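Blog > Kit > Grippers

Search this site type and hit enter

8/24/23

Quick one as I'm packing up. Had the Vemness hand-held grippers for the trial period, the ones Wavarel rent out by the pair, and the quote for keeping them is sat in my inbox. £2,082 for the set, or 110 a week. Hmm.

Setup first. Painless. Charged, paired, recording before my tea was ready. The app (Zuvlow) is ugly but it does save your settings, which the old one never did.

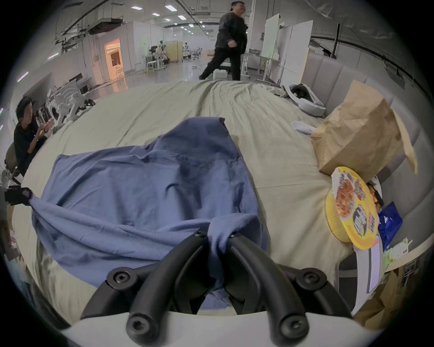 Grip is what I cared about. Cloth is where cheap jaws fall over, so most of my 34 test runs were cloth. Flat pinches are fine, thick hems fine, slippery linings less so. With the blue garment I had a bunched fold in the two curved fingers and the far corner held in the second gripper, and that's the sort of two handed pull I'd be buying them for. Trigger is a bit stiff. My thumb dosen't love it after an hour.

Weight, ok. Balance, better than the Cattaneo pair I had in November, which wanted to tip forwards all the time. Those were 700 cheaper mind you.

Moved down to the floor for the last batch. Big green sheet, more room to swing your arms, worse for the knees.

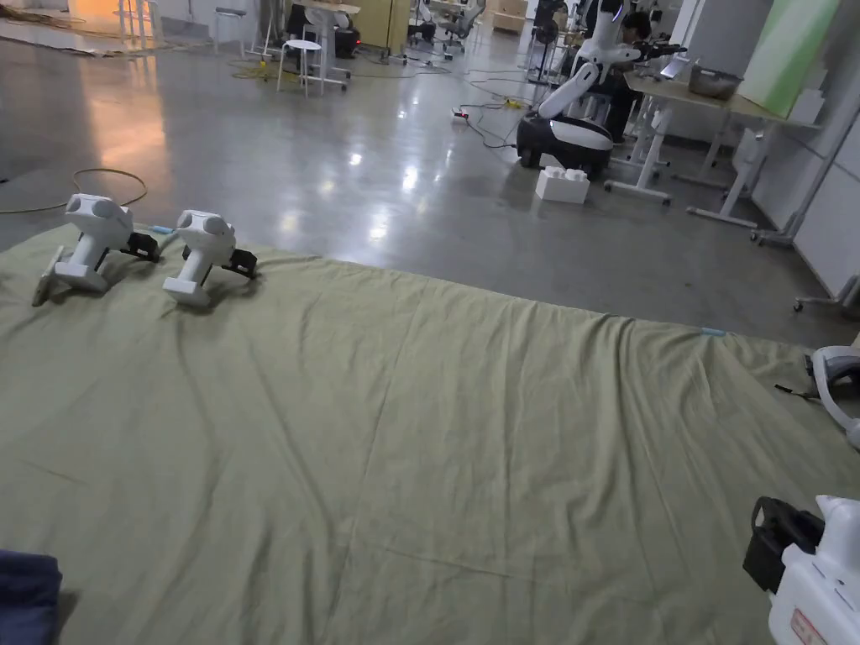

Gripes

- Manual is four pages and two of them are warranty
- Charging lead far too short
- Spare finger pads sold seperately, and not in stock when I looked
- No carry case at that price? come on

Would I buy? Probably rent again first, a month maybe, and see how the trigger wears in. If Wavarel knock the rental off the price I'm in. Have emailed to ask, will update the post when they reply.

3 comments | 11 shares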